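4.2 Equipment planning and unit costs

Purchases for the Tulora household study were planned before any recording began. Each operator handles garments on a bed with a hand-held gripper, and the budget was drawn up per operator – one set of equipment for each person, with spares held centrally.
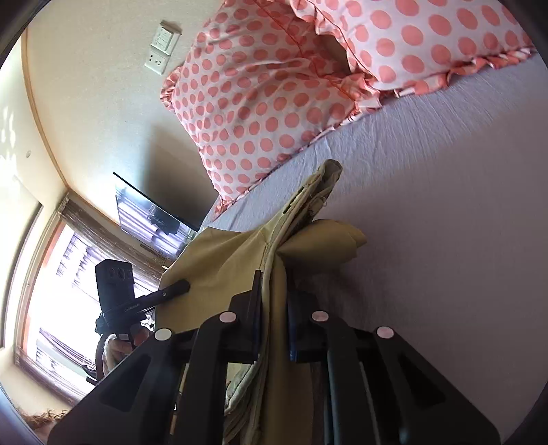

Figure 3. Garment handling in a bedroom

Cloth is lifted and folded in furnished rooms, so no table or fixed mount was budgeted. The Flurkoditz gripper was quoted at $1,436 per unit and the Wirkel model at $2,771. Teodora Atanasov compared both offers against a ceiling of $3,000 per operator, which had to cover storage cards and replacement finger pads as well. The lower quote was accepted in December. Pads were ordered in a single lot of 100 – a smaller order would have carried a second shipping fee.

Garments with pockets, tabs and mesh panels were kept in the plan, as they call for more careful placing of the fingers than plain sheets do.
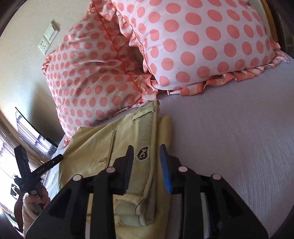 Should spare grippers be bought at the start?
One spare for every four operators is enough in the first year, provided that the supplier, Sachdeva in our case, agrees to a fixed repair time in the purchase contract.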